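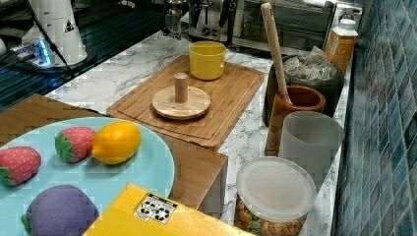
How many pieces will be made in the new Drimley porcelain series?
The edition is limited to 4,000 pieces worldwide, each with a number fired into the underside of the base.

Jonder Opens Orders for Limited Porcelain Figurine of the Fotirville Lamplighter

FOTIRVILLE – Jonder, the maker of collectible figurines and display pieces, has opened orders for the Lamplighter, the first release in its new Drimley series. The hand-painted porcelain figure will be sold through authorized dealers and through the Jonder showroom in Fotirville. Deliveries to dealers are scheduled to begin in November.

The Lamplighter shows a man in a long winter coat at the top of a short ladder, one arm raised toward a street lamp. The figure, ladder and lamp are cast separately and joined before the second firing. The coat is finished in a matte glaze, while the glass of the lamp carries a clear gloss over pale yellow. Each piece requires 19 separate molds, the largest number the company has used for a single figurine.

The sculpture is the work of Audrey-Anne Beaulieu, who joined the Jonder studio as a modeler and now heads its design department. She prepared the original in clay over the course of one winter, working from old postcards of the Fotirville waterfront.

"The difficulty was in the ladder," Beaulieu said. "Porcelain shrinks in the kiln, and thin parts do not shrink at the same rate as thick ones. We changed the width of the rungs several times before the figure would stand straight."

The first group of figurines was released early to members of the Jonder Collectors' Register. Members reserved 1,323 pieces during the advance period, and those numbers are no longer available to the general public. The remaining pieces will be assigned to dealers in the order in which their requests were received. Collectors who wish to obtain a particular number should contact their dealer directly. Jonder will not exchange numbers after a piece has been shipped.

Every figurine is packed in a lined presentation box with a certificate of authenticity signed by the sculptor. The certificate carries the same number as the base. Owners are asked to keep the two together, as the company does not issue replacement certificates for numbered editions. A separate card in the box explains how to register ownership and how to record a later sale or gift.

The paint and glazes were supplied by Nasrallah, a family-owned color house that has worked with Jonder on its earlier animal figures. For the Drimley series, Nasrallah prepared a new dark green for the coat and a soft gray for the stone base. Both colors are reserved for the series and will not be used on other Jonder products while it remains in production.

Jonder has also published care instructions for the new figure. Dust should be removed with a soft, dry brush, starting at the lamp and working down. The figurine should not be placed in a dishwasher or left to soak, and cleaners containing bleach should be kept away from the matte areas. When moving the piece, owners should hold it by the base with both hands. The lamp and ladder are not designed to bear weight.

Figures found to be damaged on arrival may be returned to the dealer in the original packaging. Repairs to pieces already on display are handled by the studio's restoration bench, which will provide a written estimate before any work begins. A restored figurine keeps its original number, and the repair is noted in the ownership record.

A second figure in the Drimley series, the Ferry Clerk, is in development. It has been modeled to the same scale as the Lamplighter so that the two may be displayed side by side. The company has not announced the size of that edition or the date on which orders will open. Owners of the Lamplighter who have registered their piece will be offered the matching number of the Ferry Clerk before it is released to dealers.

The clay original of the Lamplighter, along with 2 test castings from the early stages of the project, will be on view at the Fotirville showroom through the end of November. The test castings are unpainted and show the changes made to the ladder during development. They are not for sale. Admission is free, and visitors may ask at the front desk for a list of authorized dealers.

Beaulieu will be present at the showroom at 2 p.m. on the opening day of the display to sign certificates. Collectors attending the signing should bring the certificate only and leave the figurine at home.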